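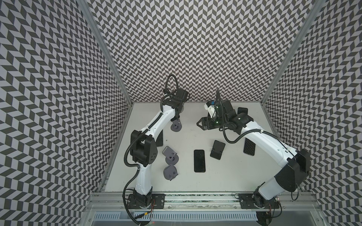
Fig. 1. Gray phone stands on the work surface, round base and upright plate with square cutouts.

Handout 11: Stability of a Tilted Support

A stand is stable while the vertical through the combined center of mass falls inside the base outline. Take the backrest angle as 60 degrees from horizontal. Repeat the calculation for the Fledholm base, with the load moved back 16 mm. 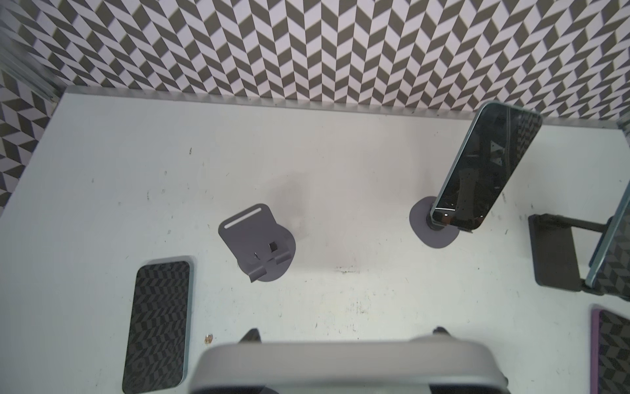

The loaded and empty cases are to be worked separately. State moments in N mm.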